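Step 4. Fitting the Staroto fill valve

Okay, this is the part everyone dreads, and I promise it's easier than the box makes it look! (I put mine in on a Sunday with the radio on.)

1. Turn off the water at the wall and flush. Hold the handle down until the tank is as empty as it'll get.
2. Sponge out whatever is left. Keep a bucket under the supply line anyway.
3. Unscrew the old valve from below and lift it out.

CAUTION: Hand-tighten the new plastic nut, then give it a quarter turn more — stop there. I cracked a Sullard tank by going further, and a replacement set me back 300 dollars.

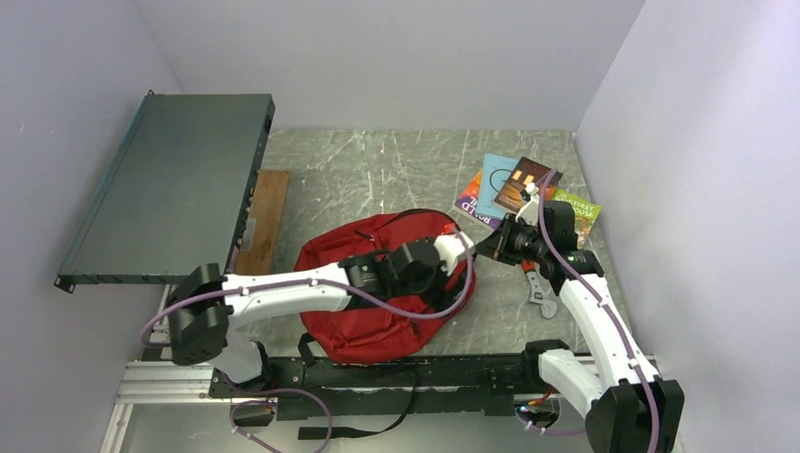 Wooden board partly under a tilted metal panel.

4. Drop in the new valve with the rubber washer inside the tank, flat side down.
5. Reconnect the supply line and open the water slowly. Let it fill, then wait 20 minutes and run a dry tissue around the nut.

Note: if you have the older Ponce tank, you'll need the longer shank, sold separately. I didn't know that and had to make a second trip to the store.

Set the float next (Step 5), and leave the lid off until you're done with it.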